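Notebook, bench 2
March, entry starts 9:40
Shirt folding and wrap trials, continued from previous page

Stock on hand: 26 black t-shirts from the Pramholm order, printed front, size M. Seven set aside for trials, the rest stay in the carton until the fold is settled. Setareh wants the fold to fit the Bradier mailer without bending the print more than once. Last week's version bent it twice and the second bend left a mark in the pale part of the sky that did not come out with hanging.

Mailer inside dimensions checked again with the steel rule. The printed spec from Bradier is for the outside, including the seam. Whoever copied it into the shared sheet took it as the inside. Corrected in the sheet, initialed.

Fold A (sides to center, sleeves back, thirds from hem): flat, fits, but both horizontal bends fall on the print. Rejected.

Fold B (in half lengthwise, sleeves in, then halves from hem): one vertical bend through the print, one horizontal bend below it if the hem is brought up only as far as the bottom of the graphic. Stack is thicker on the sleeve side. Goes into the mailer with slight resistance at the corner.

Fold C (B with a tissue strip laid along the vertical bend before closing): same footprint. Tissue shifts when the shirt is picked up. Davoud suggests a wider strip. Cut some from the Romitz roll, not tried yet.

10:25. Opened the first Fold B shirt after it had been under the weight overnight. Vertical crease can be felt with a fingertip over the ink and is visible at a low angle. No cracking with the loupe. White dots on the right side of the print intact. Compared with a Fold A shirt from the same night: clearly better. Kept Fold B as baseline.

Weight used for pressing is the same as last time, 442 g on the kitchen scale with the cloth around it. Golnar asked if this matches what a shirt sees in a full carton. It does not, a shirt at the bottom of the carton gets more. For comparing folds it is enough. For a pass/fail it is not, and I should not write it up as one.

Bench surface: the ridges in the aluminum print through a single layer of jersey if a weight sits on it for any length of time. Found this on the back of shirt 3, parallel lines, came out with steam. From now on pressing is done on the melamine board and the bare bench is for laying out only. Wiped the bench down with isopropyl before starting. Cloth came up gray the first time and clean the second. Black fabric hides this sort of dirt but the white tissue does not.

Lint: tape lift from the front of shirts 1 to 3. Mostly carton dust. Sutrisno says the Shokri shirts had the same problem and that it came from cutting the carton open with the flaps facing up. Next carton gets slit from the side.

11:50. Inserts. The small wood pieces go in the purple bags, separate from the shirt, so that no corner presses on the ink. Tried placing the bagged insert on top of the folded shirt at the chest, then at the hem end. Chest position puts it right over the print and is out. Hem end is fine for the cube by itself. 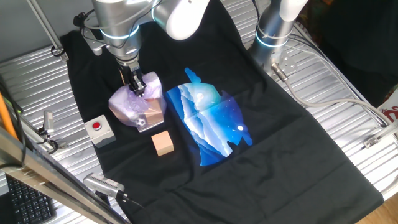
Bag film is thin and crumples instead of lying flat, which adds height in a way that is hard to repeat. Smoothing the film and pressing the air out before closing helps more than changing the closure. The twist closure left a hard knot. Folded over and taped is lower. Kianoush prefers the twist for looks. I would go with tape and have noted both on the sample card so Setareh can decide.

The static is a nuisance. Film sticks to the jersey when it comes down near it and drags lint with it. Running a slightly damp cloth over the bench just before layout reduced this for a few minutes. Not a fix. Antistatic spray is in the solvent cabinet but I do not want it near the print until we have tried it on a scrap.

Scrap request: asked Pramholm for two misprints on the same jersey for spray and steam tests. No answer by noon.

Layout order that worked best, for whoever picks this up:
Shirt face up, smooth from collar to hem with the flat of the hand.
Turn over, align side seams.
Fold lengthwise, sleeves in.
Hem up to the lower edge of the graphic, no further.
Turn, check the print side, then insert at the hem end.

14:15. Steam on the creased area, from the inside of the shirt, iron held off the fabric. Crease less visible after the first pass, no further change after the second. Shirt hung on the rail by the door with tag "B, steamed". Do not pack this one.

Open:
Wider tissue strip on Fold C.
Insert height with taped bag, measured with calipers at the highest point.
Overnight press on the board with Fold B, fresh shirt.
Ask Bradier if the next mailer size up comes in the same stock.

Shirts 4 to 7 back in the tray, unfolded, tissue between. Steam iron emptied.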